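## Gripper lets go of the cloth corner when we pull - student project

**Tuva Eklund**

Hello. We are 4 students and our school project is folding clothes with two hand-held grippers. When I close on a corner it holds well, but when I pull the cloth toward me it slides out. We recorded 200 tries for the Hovland student contest and too many ended like this. We practice on a bed with a blue cloth.
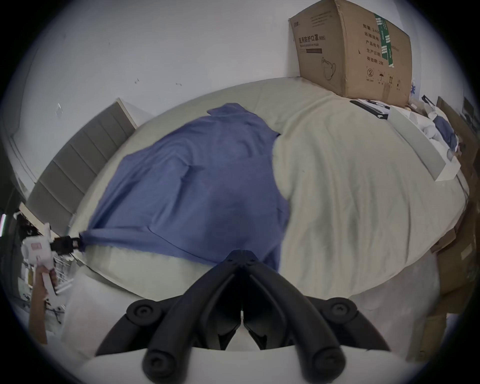
### Replies

**Njål Skjelbred**

What do you have on the inside of the jaws? In our club we had the same problem with smooth plastic. We glued a thin strip of silicone there and after this the corner stayed. Also take more cloth between the jaws, not only the tip. Pull low along the mattress - if you lift first, all the weight hangs on one corner.

**Samer Akl**

Buy stronger motor.

**Helge Granström**

Tuva writes hand-held, so I think a motor is not the question. I agree with Njål about silicone. I would also smooth the sheet before each try, so that the jaws do not take the sheet together with the cloth. We lost many recordings in January from this. Please write which strip you choose, our team needs to order too.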